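Leker Bokard 60 Review: A Compact Controller for Seasonal Shooters

Posted Monday, March 23, 2026

The Bokard 60 is a wireless gamepad from Leker, sold for PC and for handhelds that accept a standard USB or Bluetooth controller. It replaces the older Bokard, which had good sticks and a poor trigger design. I used the new one as my only controller from January on, mostly in Ternlow, a third-person shooter with building elements and a seasonal pass, and for shorter stretches in a racing game and two platformers.

What comes in the box: the controller, a USB-C cable, a wireless receiver, two spare stick caps (one tall, one domed) and a folded sheet with the button shortcuts. There is no case. The shortcuts are not printed anywhere on the controller, so keep the sheet or take a picture of it.

Build and layout

The shell is matte plastic with a light texture on the grips. It does not creak when twisted. The sticks are offset, the directional pad is a single piece, and there are two paddles on the back. The paddles sit a little high for large hands. With my normal grip the ring finger lands on the lower edge of each paddle, and I had to shift my hold slightly before they felt natural. After a week I stopped pressing them by accident.

Face buttons have short travel and a soft click. The shoulder buttons are louder than they should be. Each trigger has a physical stop with two positions, set by a small slider underneath. On the old model the slider moved by itself during play. On this one it has a firm detent, and I have not seen it slip.

Sticks and input delay

The sticks use magnetic sensors. Out of the box, both centered cleanly with the dead zone set to zero in the Leker software, and they still do. Ternlow has its own dead zone setting, and the two stack, so set one of them to zero and adjust only the other. I left the software at zero and used 6 in the game. Lower values made the aim wander when my thumb was resting on the cap.

The polling rate is listed as 1,000 Hz over cable and receiver. Bluetooth is slower and feels it. In Ternlow, quick edits to a wall piece followed by a shot were consistent over the receiver, while over Bluetooth I missed a share of them that I would put down to delay. I do not have lab equipment, so treat that as a player's impression. For menus, platformers and anything turn-based, Bluetooth is fine.

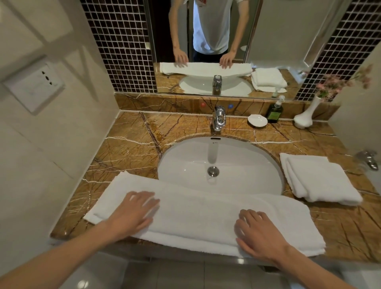
The receiver is also pickier about placement than I expected. Plugged into the back of a desktop case under the desk, it dropped inputs during busy moments, most often when the left stick was held forward and the paddles were used at the same time. Moving it to a front port cured this. A short extension cable would do the same job and should have been in the box.

Software

Leker's program handles stick curves, trigger range, paddle mapping and vibration strength. It stores four profiles on the controller itself, so the settings carry over to a handheld that cannot run the program. Switching profiles is done by holding the menu button and pressing a direction. The controller vibrates once for the first profile, twice for the second and so on, which is easy to read in the middle of a match.

There are two faults. The program resets the vibration slider to full each time firmware is updated, and the curve editor has no numeric entry. You drag points with the mouse and hope to land on the same value for both sticks. The older Bokard software had number fields, and I would like them back.

Ternlow detects the pad as a generic controller and shows the right button icons. The paddles cannot be bound as separate buttons in the game. They can only copy existing ones. I mapped the left paddle to jump and the right to edit, which keeps the right thumb on the stick during most fights. When the new season moved the emote wheel to the directional pad, no remapping was needed.

Battery

Leker claims 18 hours. With vibration at half strength and the receiver in use, mine has come close to that on each charge. The low battery warning is a slow red blink, and it starts late. From the first blink I had enough time to finish a match and not enough to start another. Play while charging works normally, though the port is set deep and some thick cables will not seat fully.

Compared with the alternatives

The nearest competitor I have used is the Benjelloun pad in the same price range. It has four paddles and a better directional pad, and it comes with a case. Its sticks are looser, and its triggers have no stop. For fighting games or retro collections I would pick the Benjelloun. For shooters, the Bokard 60 is the better choice on sticks and triggers alone.

Owners of the old Bokard who play mostly over cable gain the trigger fix and the magnetic sticks — worth having if the old sticks have begun to drift, hard to justify if they have not.

Good: stick centering, trigger stops, profiles stored on the controller.
Bad: loud shoulder buttons, late battery warning, no number fields in the curve editor, no extension cable.

Tested on: desktop PC (cable, receiver, Bluetooth) and one handheld PC (Bluetooth only).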